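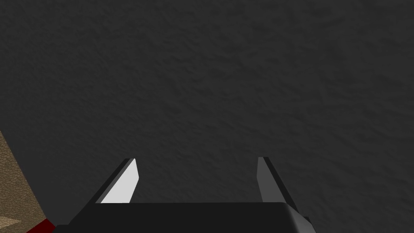

Stop Telling Me I Need Ten Steps

January 10, 2018

Quick one today, I have a train to catch. But I've been stewing on this since the weekend so here goes.

Skincare routines have gotten out of hand. There. Said it.

My friend Suqin Tan sent me her nighttime lineup last week and I counted 10 products. Oil cleanser, foam cleanser, toner, essence, another essence (why), two serums, eye cream, moisturizer, sleeping mask. She's tired. Her cheeks are red. And she thinks the fix is an eleventh thing.

I blame the brands, mostly. Hekeo used to make one good plain moisturizer. Now there's a day one, a night one, a "commute" one. I tried the commute one. Smells like cucumber, feels just like the day one, costs more. No thanks.

And the prices! The Clonitz serum everybody was raving about is $80 for a bottle that lasted me a month and a half. Did my skin look nice? Sure. It also looks nice when I sleep and drink water and quit picking at my chin. I went back to my Brilleo gel cream afterward and did not see a differnce. Not one.

Now the pushback I always get. Fengying Gu commented on my last post that the routine is the point – it's her half hour of quiet, door shut, phone off. Fair enough. I'm not coming for anybody's quiet time. If you love it and your face is happy, carry on. But that's a hobby, and a hobby shouldn't be sold to a 14 year old as basic upkeep. My niece asked for retinol for her birthday. She has perfect skin! She got a sunscreen and a gift card.

What bugs me most is the guilt. Skip a night and you feel like you did something wrong. I spent more than $200 on skincare last June, partly because I was stressed and partly because a video told me my "barrier" was wrecked. Maybe it was. Probably from all the acids I was putting on it.

So what do I use now? Gentle cleanser at night, gel cream, SPF 30 in the morning. A spot treatment when I need one. Takes a couple minutes. I still own a drawer full of half used bottles and yes I'm going to finish the nice ones, slowly, one at a time – I'm cheap.

Ok, train. Tell me your shortest routine in the comments, I'll read them tonite.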